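Robotics Club – Minutes of the Regular Meeting
10/23/18, Computer Lab

Presiding: Chinyere Omoregie
Present: Musa Edet, Maribeth Sison, Babatunde Shehu, 11 student members
Excused: Benvinda Henriques

1. Call to order
The meeting was called to order at 3:35 p.m. The minutes of the previous meeting were approved as written.

2. Simulation team report
Mr. Edet reported that the team has moved its household model to the Nasura workstation. Students are reviewing surface textures at close range before the entry for the Adebisi Cup is submitted. Ms. Sison asked whether the wood finishes would be redone. Mr. Edet replied that they would stay at the present resolution until the other work is complete.

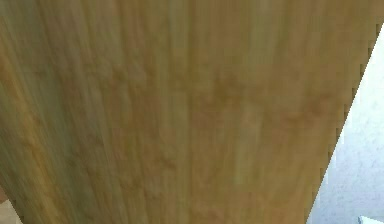
Wood panel in the simulated room, close view.

It was agreed that texture files larger than the team's limit will be returned to the student who made them.

3. Room layout
Ms. Sison presented the current room. Discussion followed on the space left for driving between the furniture.

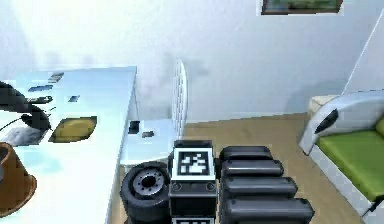

Mr. Shehu moved that the layout be frozen for the remainder of October, so that all practice runs are scored on the same room. Seconded by Ms. Sison. Carried – 14 in favor, none opposed.

4. Tabletop objects
Mr. Edet reviewed the object set. The table now carries a wine bottle, a golden statue, a black bowl and a salt shaker, among other items. Members asked for a written list with the name of each object as it appears in the score sheet. Mr. Shehu will prepare it.

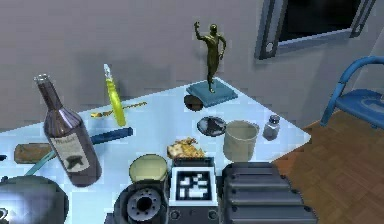
5. Budget
The balance stands at $1,000. A request for $220 to renew the Birnex software license was approved.

6. Adjournment
The meeting was adjourned at 4:40 p.m.

Respectfully submitted,
Maribeth Sison, Secretary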